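The Smallest Kitchen in the Building: Storage, Work Space and Pretend Groceries

Final report, Domestic Spaces (second-year project), Paston College
Tamsin Hinds

1. How this started

The project I proposed in the fall was a study of the shared kitchens in Verden, the residence hall where I live. I was going to look at how ten people divide one refrigerator. The proposal came back with the comment "you will lose friends," and I had already lost one over a jar of pesto, so I went looking for something smaller.

It got quite a lot smaller. The kitchen in this report is a child's play kitchen. I wanted to find out what happens if you evaluate one the way our textbook evaluates the adult kind: where the storage is, where the work happens, how far apart the two are, and what the designer seems to think a kitchen is for. My first idea was that it would make a funny first chapter and then I would move on to something serious. I never moved on.

2. Questions

I ended up with three.

Does the layout of a play kitchen follow the usual advice for full-size kitchens?

Which parts of a kitchen does the toy keep, and which does it drop?

What do adults complain about when they buy one, and are those the same things they complain about in their own kitchens?

I also had a fourth question about whether children cook "better" in a well-planned play kitchen. My adviser asked me how I would score a pancake that isn't there, and it was removed.

3. Sources

There were two. The first was the play kitchen itself, which I measured, drew and sat in front of for longer than a person my age should sit on a floor.

The second was a pile of comments from a parents' message board called Um. (I don't know what it stands for. The members don't either, there's a thread.) I searched for posts about play kitchens and sorted what came back, which was 2,717 comments. A lot of these were people saying congratulations on the baby. Once I threw out the congratulations, the arguments about batteries and a long fight over whether wooden toys make a child smug, I had a much shorter pile that mentioned a specific part of a specific kitchen, and from that I pulled 88 comments long enough to code properly.

I coded each one for the part of the kitchen mentioned (door, sink, oven, shelf, accessories, assembly) and for mood. The moods were pleased, neutral and annoyed. I had to add "assembling it at midnight" as a fourth, as those comments did not fit under annoyed. They were a lot stronger.

4. Layout

The standard advice for kitchen planning draws a triangle between the refrigerator, the sink and the stove. The legs of the triangle shouldn't be too long, or you spend your life walking, and they shouldn't be too short, or you can't open anything. My textbook gives this four pages and a diagram with a very calm woman in it.

A play kitchen like this one is a single run: cold storage at one end, then the sink, then the cooking area with the oven below. A single run has no triangle. It has a line, and the textbook is a little sniffy about lines and calls them suitable for "minimal households." The person using this kitchen can reach nearly everything in it without moving her feet, so I would call it a success, and so would anyone who has cooked in Verden, where the stove and the sink are on opposite walls and somebody's bike is in between.

The weak spot is the refrigerator door. When it is open it comes out into the space where the cook stands. In an adult kitchen you would notice this and flip the hinge. In a play kitchen, as far as I could tell from the comments, the door is just open. It's open while the child cooks, while she serves, and while she goes to have her own dinner at the big table. Several parents on Um wrote about this with real feeling, and one said she now shuts it every time she walks past, "like a ghost whose only unfinished business is cold air." 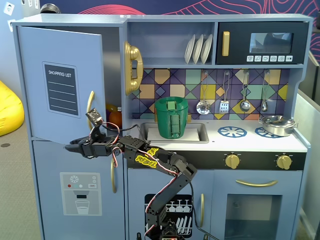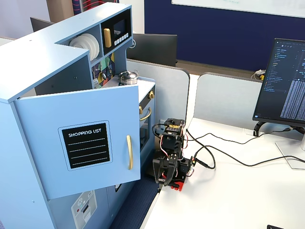

The upper door open, list side out.

Storage in a real kitchen is mostly hidden, and the planning books like it that way. You get cabinets, drawers, a pantry if you have married well. A toy kitchen goes the other direction and keeps its best things where they can be seen. The plates stand on edge on an open shelf with the black microwave right beside them, so nobody has to open a door to find out that there are plates. I thought this was only a way of saving on hinges until I went back to the comments, where "she can see everything" was one of the most common kinds of praise. Closed storage came up mainly as a place where things had been lost. One family found a real cheese sandwich in theirs, and the post didn't say how long it had been there, which I think was wise.

5. What was kept

If you want to know what a culture thinks a kitchen is, look at what it bothers to shrink. My list of things kept is short enough to be interesting.

The cooking end is generous. There is an oven under the counter with gold knobs and a gold handle, and a pot with a lid knob and side handles. The handles in general are a step up from anything I have lived with. Verden's cabinet handles are the kind you get free with a cabinet.

The telephone is kept, and it's a handset, mounted on the wall of the alcove next to the refrigerator. I spent a whole seminar on this. None of the people in my class has ever had a phone on a kitchen wall, and only one could remember a grandparent's. The toy has preserved it anyway, and I can see why. You can't pretend to be on a cell phone in a kitchen and have it be about the kitchen. A handset on the wall means someone is calling the house and you have to stop stirring.

Cold water is kept, but as a picture. The lower door carries a printed dispenser, with a snowflake at the top and a glass that is partly filled for all time. It is the only appliance in the study that has never needed a new filter.

The shopping list is kept, with four ruled lines. I found this the most revealing thing in the whole unit. A kitchen with a list on it belongs to somebody who is going to run out of things. My own household of ten has no list, and runs out of things as a surprise, weekly.

6. What was dropped

Trash is the big one. I looked for a wastebasket in the product photos of every play kitchen sold by Forau, the discount store out past the bus loop, and I didn't find one. I asked the man in the toy aisle, who said he'd never been asked, then thought it over and said that his daughter throws her pretend peelings behind the couch. The real kitchens I visited for comparison were more or less organized around the trash. People could not tell me where the whisk was, but they knew exactly whose turn it was to take the bag down.

Cleaning supplies were dropped too, apart from the sink. There's no sponge storage in any of the Forau models. Also gone: the junk drawer, the drawer of bags, and the cabinet you open with one hand up to protect your face.

I don't think any of this is an oversight. A toy shows the part of the work that someone wants to do. My one reservation is that two children I babysit for are passionate about sweeping, and they'd sweep a toy floor for an hour if you let them, so it may be that adults are guessing.

7. What people complained about

Assembly came first, by a distance. Doors came second, and by doors people meant hinges, fingers, and the always-open problem from section 4. Third was accessories, where the complaint was either that there weren't enough or that there were far too many and the writer had stepped on a carrot.

I had expected the size of the counter to come up, as it was the first complaint in every adult kitchen I visited. It hardly came up at all. Children seem to handle a short counter by using the floor, and then the couch, and then your lap. One comment described a birthday lunch for up to 80 guests (all invisible, several with allergies) prepared on a counter the size of a tray. The staff of our dining hall should hear about this.

My third question asked whether the toy complaints and the adult complaints matched. Partly. Doors annoyed people at both sizes. Noise, smells and other people's food belonged only to the adults. The one thing that belonged only to the toys was guilt: a fair number of parents wrote that the play kitchen was nicer than their own, and they sounded as though they were waiting for somebody to say that was fine.

8. Problems with the study

One kitchen is a small sample. I looked closely at a single model and then leaned on catalog photos for the rest, so anything I say about play kitchens in general should be taken with a pinch of pretend salt.

The comments come from people who post comments. A parent with a perfectly decent toy kitchen and a shut refrigerator door has no reason to go on Um and say so.

I also did all the coding myself. My roommate agreed to code a second set as a check and gave up partway into the assembly comments, saying they were too sad. Where our codes overlapped we disagreed mostly about what counts as "neutral." She thinks "it's fine" is a complaint. She may be right, and I've left those comments marked as neutral with an asterisk.

9. If I did it again

I would watch the tidying. Everything in my notes is about cooking, and I didn't think until the last week to ask how the plates get back on their shelf, or who puts them there. My drawings of the layout are in the binder with the coding sheets. The foldout one has been folded wrong and I can't get it to go back.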